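Hulitz Residents' Association
Minutes of the meeting held on 1/16/25 in the reading room

Present: Katherine Sotelo (chair), Jhonatan Bermúdez (minutes), eleven members. Apologies were received from the Nam Street households.

1. Minutes of the last meeting
Agreed and signed.

2. Redecoration of the hall
Members discussed colours for the long wall. The green was preferred to the reddish-brown, though two members felt it would make the room dark in winter. Kestix will be asked for a price with and without the skirting.

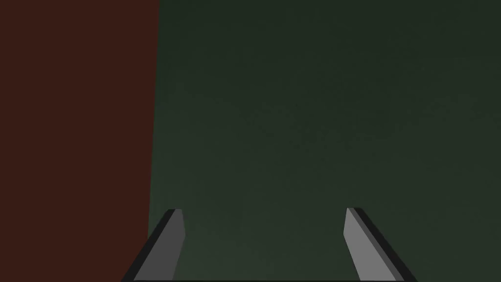 Item 2: reddish-brown and dark green

Katherine asked whether the work could be finished before the June fair. Jhonatan will put this to Kestix in writing.

3. Accounts
The balance stands at £1551. The insurance of £137 has been paid. A member asked why the water bill had gone up, and Jhonatan will check the meter reading against the last bill. 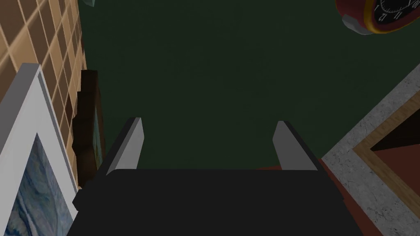 The green, seen from above

4. Hire of the hall
The deposit for evening hire will go up to £100. Existing bookings keep the old rate. The Flilten choir has asked for a later finish; agreed until ten, provided the car park gate is locked afterwards.

5. Art evenings
The first talk will be on Van Gogh and his self-portraits. Tea will be served at the break and the entry charge will be £2.
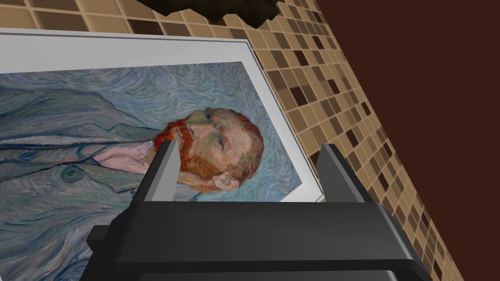
Chairs need to be put out by half past six. Katherine will open up and bring the spare key. The second talk has no speaker yet and names should go to Jhonatan.

6. Any other business
The side door still sticks. Carried over to the next meeting.

The meeting closed at 8.50 pm.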